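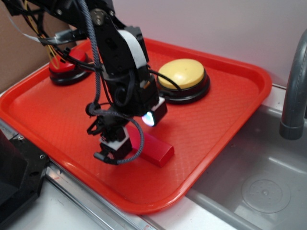
La bandeja junto al fregadero

Al ordenar la cocina en agosto decidí que todo lo suelto fuera a la bandeja roja anaranjada: el bloque rojo, los dos pulsadores, lo que apareciera. Tiene el borde alto y el fondo con relieve de rombos.

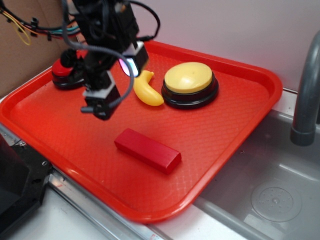 El sitio no es perfecto – una esquina queda sobre la pila –, pero no tengo más encimera. El plátano pequeño de juguete también se queda ahí. Repasarlo todo me lleva unos 15 minutos, casi siempre después de cenar. Los cajones siguen pendientes.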